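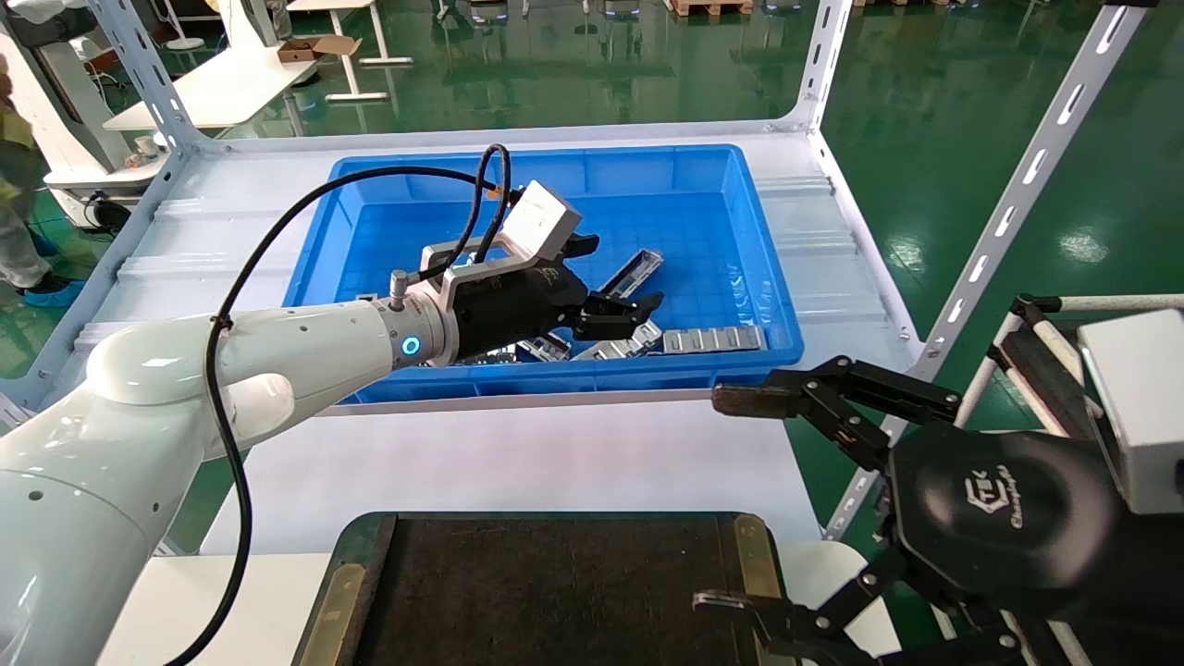

Je suis allée à la journée portes ouvertes de Thorlacius en avril, un peu par curiosité et beaucoup parce que mon neveu, qui cherche sa voie, m'avait demandé de l'accompagner. J'ai passé trente ans dans un bureau des achats, à commander des pièces que je ne touchais presque jamais, et je croyais savoir à quoi ressemblait un atelier. Je m'attendais à du bruit, à des étincelles, à quelque chose d'un peu viril et d'un peu sale. Au lieu de quoi, un sol vert si brillant que les lampes du plafond s'y reflétaient, et un bac bleu vif avec quatre pièces métalliques au fond, au-dessus desquelles une pince noire ouvrait ses deux doigts. Quatre pièces, un bac, une pince : j'avoue que c'est devant cela que je suis restée le plus longtemps, et c'est de cela que je voudrais parler ici, même si mon neveu aurait préféré que je vous raconte le buffet (qui était très bien, d'ailleurs).

On nous avait répartis en petits groupes, et le nôtre avait pour guide Sheena Ogilvie, une femme patiente qui parle un français impeccable avec un accent qu'elle s'excuse d'avoir et que tout le monde trouvait charmant. Elle nous a expliqué que prendre une pièce dans un bac, lorsque les pièces sont posées n'importe comment, compte parmi les gestes les plus difficiles à confier à une machine. J'ai d'abord cru à une formule pour visiteurs. Puis j'ai regardé les pièces. L'une était relevée, de travers, une autre reposait à plat, et deux autres se cachaient en partie sous la pince, vers le bord. Comment les aurais-je saisies, moi ? Sans y penser, évidemment. Et voilà bien le problème : comment enseigner à quelqu'un, ou à quelque chose, un geste qu'on n'a jamais eu besoin de penser ?

Je me suis souvenue de ma grand-mère qui essayait de m'apprendre à rouler la pâte. « Tu sens quand c'est bon », disait-elle. Je ne sentais rien du tout ! J'ai gâché des kilos de farine avant que mes mains comprennent, et je serais incapable aujourd'hui de l'expliquer mieux qu'elle. Les gens qui travaillent chez Thorlacius passent leurs journées dans cet embarras-là, et ils ont l'air de l'aimer. Un jeune ingénieur, Hryhorii Mykhailiuk, nous a parlé de l'usure des doigts, de l'angle d'approche, des reflets sur le métal qui trompent la vision, avec un enthousiasme si communicatif que mon neveu a sorti un carnet. Je ne lui connaissais pas de carnet.

Le programme s'appelle Sketach, et il en est, si j'ai bien suivi, à 3749 essais de prise enregistrés depuis l'hiver. Le chiffre était écrit au feutre sur un tableau, près de l'accueil. Dans notre groupe, un monsieur a fait remarquer qu'un ouvrier en ferait autant en quelques jours et que personne n'afficherait son score. Il y a eu un petit froid. Je trouve qu'il avait raison, et que Sheena Ogilvie a eu raison aussi de ne pas s'en défendre. Elle a simplement répondu qu'elle avait fait ce métier-là dans sa jeunesse, le tri de pièces, debout, huit heures par jour, et qu'elle en gardait une épaule qui la réveille la nuit.

C'est là que je voudrais m'arrêter un moment, car on entend d'ordinaire deux discours sur les robots, et ils me fatiguent autant l'un que l'autre. Il y a celui des brochures, où tout est fluide, où l'humain est « libéré » – de quoi, pour quoi, on ne le dit jamais. Et il y a celui des repas de famille, où les machines vont nous manger tout crus avant Noël. J'ai tenu le second pendant des années, je peux bien le confesser. Après une matinée dans cet atelier, je suis moins inquiète des machines et davantage de la manière dont on décidera de leur emploi. Qui choisira les tâches qu'on leur confie ? Celles qui abîment les épaules, ou celles qui coûtent le plus cher à la direction ? Ce ne sont pas toujours les mêmes.

J'ai posé la question à Ross Mowat, qui dirige le site. Il m'a parlé de formation, de reclassement, d'un accord en préparation pour les 71 salariés de la maison. Il était aimable et je le crois sincère. Mais un accord en préparation, ma foi, j'en ai vu passer quelques-uns dans ma carrière, et j'aurais aimé entendre aussi les gens de l'atelier, dont un ou deux seulement prenaient la parole ce jour-là. Si Thorlacius recommence l'an prochain, voilà ma suggestion, toute gentille : donnez-leur un quart d'heure de micro.

Je n'écris pas cela pour bouder mon plaisir, il a été grand. J'encourage tous ceux qui ont une entreprise de ce genre près de chez eux à pousser la porte quand elle s'ouvre. On discute mieux d'une chose qu'on a vue hésiter. Les groupes accueillent jusqu'à 23 personnes, mais dans le nôtre on pouvait s'approcher et poser des questions bêtes (j'en ai posé plusieurs, on m'a répondu à toutes). Mettez des chaussures confortables, et prévoyez la matinée entière.

Mon neveu, lui, a écrit à Hryhorii Mykhailiuk pour demander un stage. Il attend la réponse, et il me téléphone tous les soirs pour me dire qu'elle n'est pas arrivée.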